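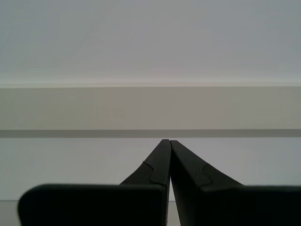
Week 4, arches and thrust. Start with the simplest case, two stiff pieces leaning on each other, no mortar, no pin, just contact at the top. Left one wants to fall right, right one wants to fall left, they stop each other. Look at the two black fingers in the photo, coming up from either side and meeting at the tips, wide block at the base of each. Same outline as the sketch on the board: narrow where they touch, broad at the bottom. Keep that outline in your head for the rest of the hour, everything below is a version of it.

Load at the top goes down both legs. Each leg pushes down on its footing AND out. The outward part is the thrust. Beams on posts don't do this (or hardly), arches always do. If you remember one thing from today it's the outward push.

Numbers. Load of 2000 N at the apex, legs at 30 degrees from the ground. Call the force in each leg F. Vertical balance at the top:

2 F sin 30 = 2000
F = 2000 N in each leg

So each leg carries as much as the whole load. People always expect half. Half is only right if the legs stand straight up. Horizontal part is F cos 30, a bit over 1700 N, at each foot. Now flatten the legs some more and do it again. Sin gets small, F gets huge. Low arches push harder. Do the 45 and 60 degree cases yourselves before section, Amra Georgiev will ask for them.

(We left out the weight of the legs. Put it back in for problem 3, halfway along each leg is fine.)

Where does the thrust go? Options, old and new:
- heavy abutment, just mass and friction
- rock, if you're lucky with the site
- a tie across the bottom, iron or timber, pulls the feet together
- next arch over, pushing back. Works until you lose one
- buttress, ie. more weight further out

Ties are cheap and get in the way. Lots of porches have them, painted to match the ceiling so you don't notice. Go look.

Line of thrust. Draw the path the force takes down through the stones. If it stays inside the stone all the way, the arch can stand. If it reaches the edge at some point, a hinge opens there, a crack on the far side. One hinge ok. Two ok. Three still stands, and some arches are built with three on purpose. Four and you have a mechanism and it comes down. Stone doesn't care much about being squeezed, stress is usually low, so the question is nearly always shape and not strength. This surprises people coming from the steel class.

Hanging chain: same shape upside down. Chain is all pull, flip it, all push. Bring string to section, and some paper clips for weights. Put extra weight off center and see what the curve does. That's your truck parked a quarter of the way across.

Case: Dretavar bridge. Single span, 1733, local stone, low rise. Ljubica Popescu's survey has the crown sagging and both springings moved out. Classic sign of spread at the feet. Crack on the underside at the crown, cracks on the top side over the haunches. Can you say which way the abutments went just from that? Yes. Crown drops, opens below, so the supports moved apart. If they'd moved together the crown would rise and the crack would be on top. Expect this on the quiz in April.

The repair, first round: they took fill off over the haunches to lighten it. Bad idea, that fill was holding the line of thrust inside the ring. Put back later, plus new concrete behind the east abutment. Radomir Vukadinović argued for leaving the cracks open and I think he was right, the bridge had found a shape it could stand in. Senad Radonjić disagrees, see his half of the reader, p. 129. Read both, make up your own mind, one paragraph, not two.

Compare Follum granary. Pointed arches, steeper, so less thrust for the same load. Walls there are thin and still plumb. Steep is kind to walls. You pay for it in height.

Building one: needs centering, the wooden frame underneath, until the last stone goes in. Before the keystone it's two cantilevers that want to fall in. Keystone isn't special by the way, any missing stone would be as bad. It's just last. Centering has to come down slowly and evenly, sand boxes or wedges. The ring will setlle a little when it takes load, build it slightly high.

For next time: read Kirui on domes, first half only. Problem set 1 to 5, skip 4 (misprint in the angle, fixed verison next week). Show your force triangles, a bare answer gets no credit.

Related notes
Week 3: Beams, posts and bending
Week 5: Domes and hoop tension (Musyoka Kirui)
Reading force triangles, one-page refresher
Matić mill: a wall that leaned
Flotura footbridge, site visit handout
Problem set 4, corrections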